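Packaging Waste from Small Cosmetic Products: What Happens After the Shop

Project report, Introduction to Materials and Environment
Author: Keisha Mbeki
Submitted September 13, 2023

1. Background

When I moved to Norkwood for my studies, I was surprised by how much packaging I threw away each week from very small things. A hand cream or a lip balm weighs almost nothing, but it comes with a box, a tray, a leaflet and sometimes a film around everything. In my home town we had one bin for all of it. In Norkwood there are four bins, and I did not know which part should go where. This is how I came to the subject of my project.

The question I wanted to answer is simple: do people in a student residence know how to sort the packaging of cosmetic products, and if they do not, what is the reason? I limited the work to creams, gels and toothpastes, and left out glass bottles and spray cans, which have other rules.

2. Method

I made a questionnaire with twelve questions and put it in the mailboxes of the Plamitz residence, where I also live. I gave out 140 copies and received 90 back. My supervisor told me this is a good result for a paper questionnaire. I think the box of cookies next to the return box helped.

The second part was a sorting exercise. I asked 30 of the people who answered to come to the common kitchen and sort a bag of clean packaging into the four bins. Every person received the same kinds of items. I did not speak during the exercise and I wrote down the choice for each item. After it, I asked them to explain the choices they were not sure about.

I also visited the sorting company Marchetti, which takes the plastic waste from our part of the city. The visit was in the spring and took one morning. I was allowed to ask questions but not to write down any amounts, so this report gives none from them.

3. Results of the questionnaire

Most people wrote that they sort their waste "always" or "often". However, when the question was about one certain item, the answers became less sure. Of the 90 people, 56 answered that they did not know where to put a thin clear tray. For the cardboard box almost everybody gave the correct answer.

Many people also wrote comments at the end, which I did not expect. Several complained that the sign above the bins shows only bottles and cans. One person wrote that she washes everything very carefully and then puts it in the wrong bin, and she learned this only from my questionnaire.

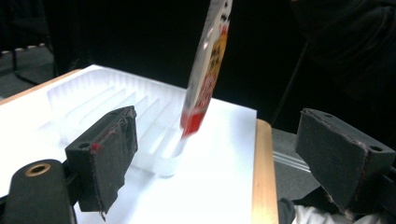 The comments about trays were the longest ones. People feel that a tray is a waste of material when the product already has its own container. Some of them guessed that it is there to stop damage in transport, and others thought that it only makes the product look bigger in the shop. Both can be true, and I could not decide between them with my data.

4. Results of the sorting exercise

In the kitchen the mistakes were of two types. The first type was made by people in a hurry, who put a whole package together in one bin without taking it apart. The second type was made by people who thought too much. They looked for a symbol on the plastic, found a number in a triangle, and believed that the number means the item is accepted. In Norkwood the number only tells the kind of plastic.

The squeeze tubes gave the most discussion. A tube can be made of one plastic or of several layers, and by hand it is hard to feel the difference. Also the cap is often made from another plastic. At Marchetti they told me that they prefer the cap to stay on, because loose caps are small and fall through the machine. Nobody in my exercise knew this, and neither did I before the visit.

5. Problems in the work

My group was not a good picture of the city. All of them are students, and they answered because they wanted to, so maybe they care more about waste than other people. The packaging in the exercise was clean, and at home it is usually not. I also changed the wording of question seven after the first copies were already printed, and I had to leave that question out.

6. Proposal

I made a new sign for the bins with drawings of small items, and the residence office has agreed to hang it on the ground floor. The printing will be done by Kaltier, the copy shop on the corner. I would like to repeat the sorting exercise in October with other residents and the same bag, and compare the mistakes with those in section 4.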